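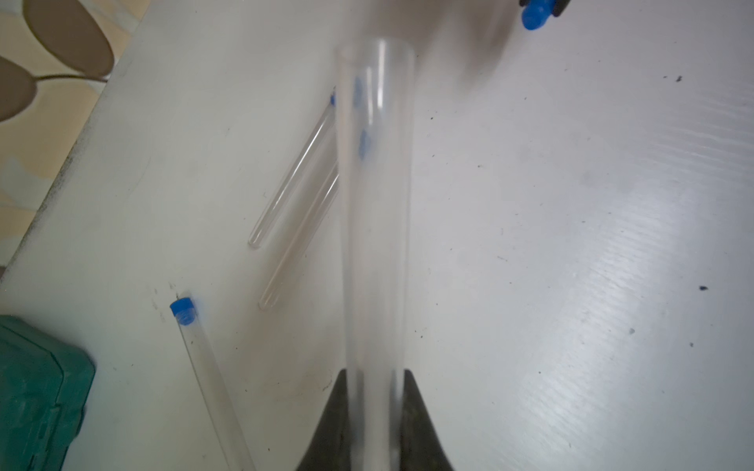

Un tubo transparente sujeto por una pinza negra.

El lago de Drindcombe reabre su sendero norte tras las obras de la orilla

5 de abril

El sendero que bordea la orilla norte del lago de Drindcombe vuelve a estar abierto al público después de las obras de consolidación del talud. El tramo recuperado mide 600 metros y va desde el embarcadero viejo hasta la desembocadura del arroyo Malý, el principal de los que alimentan el lago.

El paso estaba cortado desde el pasado mes de julio, cuando una tormenta arrastró parte del firme y dejó al descubierto las raíces de varios alisos. Durante el cierre, los paseantes tenían que desviarse por la carretera de Stultari, que no tiene arcén en toda la cuesta.

Los trabajos han consistido en rehacer la base del camino con piedra de la zona, colocar fajinas de sauce al pie del talud y ensanchar los dos puntos donde antes no podían cruzarse una bicicleta y un cochecito. Se han plantado además 70 sauces y alisos jóvenes en la franja más expuesta al oleaje. El resto de la orilla se deja como estaba, con el carrizal sin segar hasta que termine la cría de las aves.
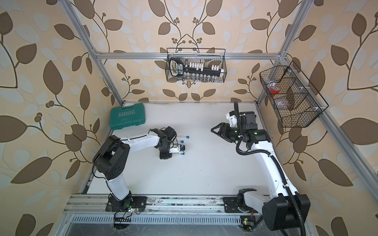
Una lámina de agua de 63 hectáreas

El lago ocupa 63 hectáreas y tiene forma alargada, de este a oeste. La orilla sur es casi toda privada, con prados que bajan hasta el agua y algún cobertizo de barcas. La norte es pública y concentra el sendero, la zona de baño y el aparcamiento. En el extremo oriental, una compuerta regula la salida hacia el canal de Bison, por donde el agua sobrante llega al río.

El nivel se mantiene estos días 55 centímetros por debajo de la marca de máximos pintada en la compuerta, un valor que los técnicos consideran normal a comienzos de primavera. El descenso del invierno fue deliberado, para que las máquinas pudieran trabajar en seco al pie del talud, y se irá corrigiendo con las lluvias de las próximas semanas. La compuerta permanecerá cerrada mientras tanto, salvo crecida del arroyo.
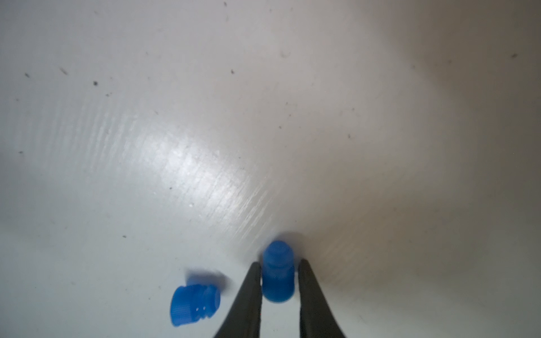 El hidrólogo Loïc Maillard, que ha dirigido el estudio de la orilla, explica que el problema viene de lejos. «El viento dominante empuja el oleaje contra ese lado y el talud pierde tierra todos los inviernos. La tormenta aceleró algo que ya estaba en marcha», señala. Su informe recomendaba intervenir en la parte baja con material vegetal y reservar la piedra para el camino, y es la solución que se ha ejecutado.

El mismo estudio propone revisar las fajinas cada otoño y reponer las que se hayan soltado. También aconseja desplazar hacia el oeste las boyas que delimitan la zona de baño, ya que el fondo ha cambiado junto al embarcadero y hay un escalón donde antes se hacía pie. El traslado se hará antes de que empiece la temporada.
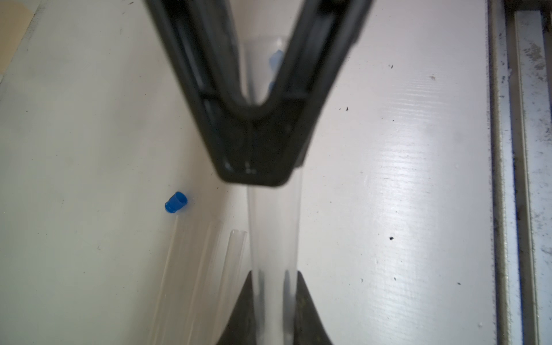 Para las bicicletas se mantiene la limitación anterior: pueden circular por el sendero, pero con preferencia para los peatones y bajando de la bici en la pasarela del arroyo. Los perros deben ir atados en todo el recorrido. La pesca sigue permitida desde los puestos señalizados de la orilla norte, excepto en el tramo recién plantado, que queda vallado hasta que arraiguen los árboles.

El aparcamiento recupera todas sus plazas una vez retirado el material de obra. El acceso por el camino de Stultari conserva la señalización provisional, que se quitará cuando se repinte el cruce.

Queda pendiente la reparación del mirador, situado unos pasos más arriba del embarcadero. La barandilla está dañada y la plataforma continúa cerrada, sin fecha de apertura. El sendero pasa por debajo y no se ve afectado.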